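How to Test if a Robot Arm Can Do Your Bedroom Chores

Reading time: 3 min

People ask me if a machine can already tidy a room. My answer is that you should not believe me or any video. Choose one small chore, do the same test many times, and look at the numbers. In this guide I explain how I do it at home with a small arm and the free planning software Votano.

Step 1. Choose a chore with a clear end

"Clean the bedroom" is too big. "Put one thing from the floor into the bin" is good. You can say yes or no after each try, and you don't need to discuss with yourself. Write the rule on paper before you start. My rule is that the object must lie fully inside the bin, and the bin must still be standing.

Step 2. Prepare the floor

Put the bin where the arm can reach over the rim from above. Mark its place with two pieces of tape if your floor allows it. A light bin is harder than a heavy one – a small touch with the fingers is enough to move it, and then the next drop goes to the wrong spot.
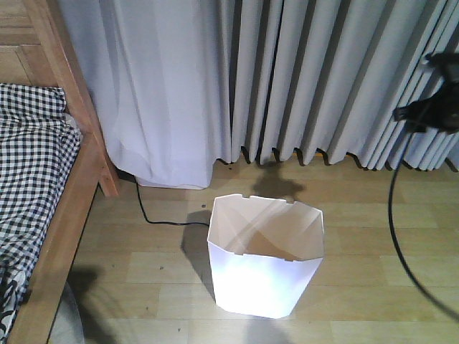

Look also at the cables. A cable on the floor can be pulled by the arm, or the software can take it for an object to pick up. In my first week Votano tried to grasp a charger cable 8 times in one evening. Now I draw a "no pick" zone around every cable before I start.

Curtains are the other problem. They move when a window is open, and the depth camera gives different values each time. Close the window and wait one minute.

Step 3. Run the test

Start with one kind of object. I use crumpled paper, then a sock, then a bottle cap. Do at least 62 tries for each kind, in the daytime and with the lamp in the evening. Don't help the arm. If you push the sock a little closer, that try must count as failed.

Step 4. Write down the failures

The failures teach more than the successes. I use four words in my table: missed, dropped, pushed, stopped. Last June I finished almost 400 tries with paper. The most common word was "pushed", so I made the arm go higher before it moves sideways, and this helped a lot.

Step 5. Compare with your own time

Do the same chore by hand and use a clock. I need a few seconds for one piece of paper. The arm needs much longer, and I must stay near it.

So, can it do the chore yet? With paper on an open floor, yes, if you are patient. With socks, sometimes. Dust and small crumbs are still work for the broom. Next I will try the softer Inent fingers, and I will add the results to the same table.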